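Notebook, hand-held gripper, Veltero task set
Thursday, September

09:10. Continued from yesterday's page. Goal for the day is to finish the first batch of recordings for the Veltero task (pick a small part from the tray, turn it, set it in the fixture) and to find out why the replay on the arm drifts near the end of the turn. Henrique Paiva on the second gripper, me on the first. Larham wants the batch before they start training, so the format has to stay as agreed: one folder per take, one text note per folder, no renaming afterwards.

Checked the clock offset between the gripper camera and the pose log before starting. 9 ms. Yesterday it was worse and I blamed the hub. Swapped the cable as well, so I can't say which of the two did it. Left both changes in.

Finger travel calibrated with the gauge block. Full open reads 1000 in raw counts, full closed reads 231. The closed value has crept up since the new pads went on. I have put the new pair of numbers in the config and kept the old pair commented out underneath. Anyone replaying takes from before the pad change must use the old pair, otherwise the arm will squeeze too hard.

09:50. Mapping pass. Walked the gripper slowly along the glass wall and back, then over the bench. First attempt lost tracking at the blinds. They are all fine parallel lines and the matcher will happily slide one slat up or down. Second attempt held, with the gripper tilted so that more of the ceiling pipes and the vent were in view. Those are good features: fixed, high contrast, and well away from the work.

The ceiling lights also show up as reflections in the glass. The reflections move with the viewpoint and should be rejected as outliers, but in the lost run a handful were kept as map points. Raised the outlier threshold check to 3000 points minimum before a map is accepted. Crude, but it throws out the bad map and keeps the good one.
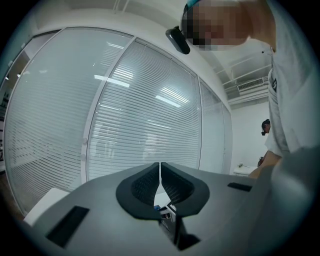 Gripper camera, fingers towards the glass wall. Reflected ceiling lights in the central panel.

Note on the view itself. The lens is wide enough that the person working near the gripper takes up a fair part of the right side, shirt and forearm included. Anything on a person moves independently of the room, so it is no use for pose. The mask we have only covers the gripper body and fingers. Options are to widen the mask on that side, or to leave it and trust the outlier step. Trying the second first, as a wider mask would also remove the vent and part of the pipes.

11:20. Takes started. Rules as written on the board:
Start with fingers fully open, hold still, then move.
One smooth reach. If you miss the part, stop and mark the take as failed. Do not go back for it.
Turn at the wrist only.
Open fully before lifting away from the fixture.

Henrique's takes are quicker than mine and his turns are cleaner. Mine have a small dip halfway through, visible in the height trace. Probably I am lowering the elbow. The dip is harmless for the pick but the arm will copy it, and it brings the part close to the fixture lip. Redid my set with the elbow supported. Dip mostly gone.

13:40. Replay on the arm, using one of Henrique's takes. Reach good, grasp good, turn starts well, then the drift appears again, same direction as before. Repeated at half speed and the drift was the same size, so it is unlikely to be the controller lagging. Repeated with one of my own takes and got it again, smaller.

Suspect the transform between the camera and the fingertip. A small angle error there would hardly show in a straight reach and would show in a turn. The value in use came from the Gutura drawings – that is, from before the mount was shimmed. Measured again with the pointer jig, four poses, and the angle differs from the drawing by more than I would like. New value entered, old one kept in the same file.

15:30. Replay with the new transform. Drift much reduced on both takes. Part went into the fixture on Henrique's take, caught the lip on mine. Stopping changes to the calibration here so that the batch is consistent. The raw recordings are not affected, only the processed poses, which I will run again overnight.

Open points:
Reprocess all takes with the new transform.
Ask Cárdenas whether the shim is permanent. If it comes out, the transform must be measured again.
Try one mapping pass with the blinds raised and compare the point count.
Check pad wear on the second gripper, closed reading not yet taken.
Failed takes stay in the batch, marked as failed. Larham asked for them.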